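**Visit to Casteo, Giswood, 12 February 2026**
Report for the Flerncombe workshop group

Casteo is a shared workshop in Giswood with a ground floor, a mezzanine and a long waiting list for lockers. I went over to look at Hao, a hand-held gripper which the members have been building between the workshop and their own homes since August. The question for us was whether a group of our size, with our tools, could build the same thing and get usable recordings out of it. Jinfeng Tang, who drew most of the parts, showed me the hardware. Annelore Meinecke took me through the electronics and the recording procedure.

Work was going on at ground level when I arrived, with the grippers in use and headsets being worn on the floor below the railing.

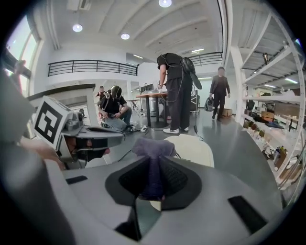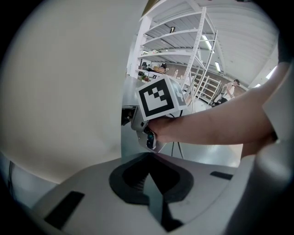

## What is being built

Hao is a gripper that a person holds and operates by hand. It has fingers, a body, a wide-angle camera looking out past the fingers, and a white cube with black square markers fixed to the top. Nothing in it is motorised. The operator closes the fingers, the camera records what they close on, and the marker cube gives a second camera something to find so that the position of the gripper can be worked out afterwards. The recordings are meant for training a small arm which Tang has at home and which I did not see.

The same sort of cube is also carried on a head-mounted rig. Meinecke's reason for having both is that the relation between head and hand can then be recovered even when the hand wanders to one side. I asked how often the headset loses the cube. She said that it happens most when the forearm passes in front, and that the software fills short gaps and throws away long ones.

The current drawings are labelled revision 2. Revision 1 used a flat body which pushed the wrist outwards, and only one example of it survives, on a hook.

## Body and fingers

The body is printed. Tang prints the large shell in one piece, on its back, and the job takes 17 hours on the workshop machine. It was tried in two halves with a glued seam, which cut the printing time but moved the camera mount out of line each time the glue was loaded sideways. He went back to one piece.

Print settings, as given to me:

- 0.2 mm layers for the shell, finer for the finger carriers
- four walls throughout
- supports under the camera shelf only
- holes for the pivot pins printed undersize and reamed by hand

Stated maximum opening between the fingers is 105 mm. I measured one unit with my own callipers and got the same figure within the slop of the linkage. The slop is noticeable. With the fingers fully open I could rock one of them sideways by a small amount, and Tang confirmed that the pivot bushes wear faster than he would like. He has bronze bushes on order. The present ones are nylon, cut from rod.

The fingers are broad, with smoothly curved inner faces. On cloth they do well. Purple fabric pinched in the middle stayed put while I turned the gripper over, and I could not shake it loose without opening my hand. On a smooth steel rod the result was poor until I squeezed considerably harder than was comfortable. Tang is considering a thin textured strip along the inside, though he is wary of anything that changes how the finger looks to the camera part-way through a set of recordings.

The return spring is a stock item from a door closer. It is too strong for small hands. Meinecke has fitted a weaker one to the unit she uses and has had no trouble with it, so I would start from hers.

## Camera and marker cube

The lens is a fisheye. The body and the fingers take up a good part of the view, which is deliberate, as the arm will later see its own fingers in the same place. The remainder takes in much of the room. Straight shelving comes out bent, and no attempt is made to straighten it before the footage is stored. Correction is left to the processing stage, where the original can be kept alongside.

Focus is set once with the gripper clamped to a bench and then locked with a drop of paint on the thread. We should copy that. Our own lens mounts have drifted for years because they are held by a grub screw which everyone turns.

The cube is printed in white and the markers are applied separately. Tang first used paper labels under clear film. Reflections from ceiling lights defeated the detection at some angles, and the film was dropped. He now uses matt vinyl, cut on the workshop's plotter and positioned with a jig. The jig matters more than I expected. A marker set on slightly askew gives a consistent error in the calculated angle, and this is hard to tell from a mechanical fault. They lost most of a month to one such cube.

## Cables and power

This is the weakest part of the build. The units in use are tethered -- one arrangement has a pack worn on the back with cables running down to the floor -- and a power strip sits in the working area with cords going off from it. People step over them without looking down, which is a habit that takes time to learn and that I had not learned by the time I left.

Meinecke has a battery version on the bench. It runs, but the converter makes enough electrical noise to upset the camera link when the battery is low. She showed me the trace. A larger capacitor helped and a shorter lead helped more. She expects to move the converter out of the handle and into the pack altogether, at the price of one thicker cable to the hand.

Connectors are the locking kind at the gripper end and plain at the pack end, so that a snagged cable comes off at the back and does not pull on the camera. I would specify the same.

## Recording procedure

A session starts with a calibration sweep. The operator holds the gripper in view of the headset and turns it slowly until the software has seen enough faces of the cube. Then the fingers are opened and closed fully, twice. After that the task begins.

The round table is the usual place for the object work, but tasks are also done crouching at floor level, which I had not expected. Meinecke wants the height to vary. An early set was recorded entirely at bench height and the resulting model behaved badly when the object was anywhere else.

The log stood at 1319 accepted recordings on the day. Rejected ones are kept in a separate directory with the reason in the file name. The most common reasons are loss of the cube, a sleeve across the lens and an operator who stopped to talk. The room is not cleared for recording. Shelves stay full, people walk through, and the ceiling lights are left as they are. Meinecke regards a tidy background as a defect in training material. I would have argued for more control over the lighting, and did, without changing her mind.

Operators swap at short intervals. The grip is tiring, and accuracy falls off before the operator notices it.

## Tools needed

Everything printed would fit our larger machine, provided the replacement bed arrives. Apart from that, the list is modest:

- reamer set, which we have
- vinyl cutter, which we do not have; Casteo would cut sheets for us at cost
- small lathe for the bushes, which we have and which needs its belt changed
- bench supply and oscilloscope, which we have
- a decent clamp for setting focus

The headset is the expensive item. Casteo's are borrowed in turn by members, and there is a booking sheet for them which fills up well ahead. Tang thinks a fixed camera on a post would do for bench work, with the obvious loss of freedom. We own two suitable cameras already.

## Points to settle before we start

1. Drawings. Tang will send the revision 2 files once the bushes are changed to bronze. The shell is not affected, so it could be printed first.
2. Spring. Ask Meinecke for the part number of the weaker one.
3. Marker set. We need marker numbers that do not clash with Casteo's if recordings are to be shared. Meinecke will reserve a block.
4. Floor space. Our rear bay is long enough but has the compressor in it.
5. Storage. The fisheye footage is larger than I had assumed and our server will not take it in its present state.

## Getting there

The entrance is at the rear of the building and the front bell is disconnected. Parking is limited and I would take the train, then the bus to the Giswood depot. Bring shoes without trailing laces. The kettle is on the mezzanine, and cups have to be taken back up afterwards.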